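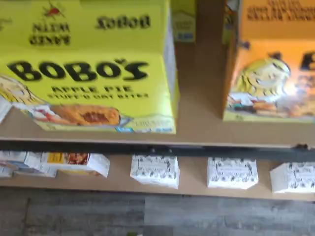
Last updated: December

My workshop tips for the after-school robot club, as promised to the parents who keep asking me how we get anything done with that many kids and that many screws. We run the shelf-stocking challenge (drive up, find the right box, pick it up, put it back where it belongs), so a lot of what follows is for that. But most of it works for any student build, and a fair bit of it works in a kitchen too!

Keep the real boxes. We started out practicing with plain foam blocks, and the kids got very good at picking up foam blocks. Then we went to the Bednárik meet and met glossy snack cartons with printing on every side, and the arm slid right off them. Now everybody saves their empties for us. Tape the flaps down flat on the inside, not the outside — a strip of tape on the outside changes how the rubber fingers grab, and you'll spend an hour chasing a problem that's only tape.

Put weight back in. An empty carton scoots away when you breathe on it. We use dry rice in a zip bag, pressed flat, with a crumpled sheet of newspaper on top so it doesn't shift. Weigh it on a kitchen scale before you close it up. Our medium practice box comes out at 169 grams and our big one at 519, and Hedvika Kadlec writes the weight on the bottom flap in pencil so the number never faces the camera. Go easy on loose rice without a bag. I did that exactly once and I'm still sweeping.

Leave finger room. This is the one I repeat every season. If two cartons are touching, most student grippers can't get between them, and the poor thing will shove the whole row sideways trying. For the younger group we set boxes with a gap on both sides. Cut a spacer out of scrap cardboard, drop it between the boxes while you line them up, then pull it out. Once the kids can do ten clean picks in a row, swap in a narrower spacer.

Check the shelf edge with your hand before you check the code. Some shelves have a metal rail along the front, and an arm that comes in a hair too low will bump it every single time. Kamil Štefanec (he's in ninth grade and more patient than I am) lays a ruler across the edge and has the arm creep toward it at the slowest speed we've got. If it clears the ruler, it clears the rail. We lost most of an evening to this before he thought of it, with three of us staring at a laptop.

Similar colors are a pain. If your camera is sorting by color, yellow and orange look like cousins under warm bulbs. You can fuss with the settings all night, or you can change the light. We clamp two daylight desk lamps to the table, aimed at the wall so they bounce, and that fixed more than any setting did. Take your reference pictures under the same lamps. If you move the lamps, take them again. Yes, all of them.

Small boxes last. I know they look easy! Little cubes are hard because there's so little side to hold, and if they're white on a pale shelf the camera may not find the edges. We do large, then flat, then cubes. Monique Lebrun's team tried it the other way around last year and had two kids in tears by snack time.

A few things about the bench itself:

Baby wipes don't belong on rubber finger pads. They leave something slick behind. A damp cloth and a drop of dish soap, then let the pads dry all the way.

Muffin tins for screws. One size per cup, and a strip of masking tape on the rim to write on. When you have to move the tin, set a cookie sheet on top and hold the two together.

Wide rubber bands, the kind that come on broccoli, make a decent spare grip. Two per finger. They dry out and crack, so keep a handful in a jar with the lid on.

Label both ends of every cable. I use bread bag tags and a fine marker. Ľudovít Vlček prefers colored yarn and he has a point, you can spot yarn from across the room, but it does get fuzzy after a while.

Charge batteries somewhere you can see them, on something that won't burn. Ours go on a big ceramic tile, and they come off the charger before we lock up.

For the practice log, skip the fancy spreadsheet. We tape a sheet to the wall next to the shelf and the kids make a tally mark under "got it," "dropped it" or "missed it." Aba Gbeho added up our fall sheets for her project board and got 152 tries on the yellow box alone, 27 of them drops. Nearly all the drops came when the arm turned before it finished lifting, and she only spotted that because somebody had scribbled "turned too soon" in the margin over and over. So leave a wide margin. We put a half-second wait after the lift and moved on to other troubles.

Cleaning up takes longer than you think, so stop driving at 5:30 if pickup is at six. Cartons go into the tote standing up, biggest at the back. Crushed corners throw off the camera, and a crushed one is only good for the scrap pile — cut it up for spacers.

If you have flat, uncrushed snack boxes at home, send them along. We're short on the little cube kind, and the Clutov team has already asked to borrow ours.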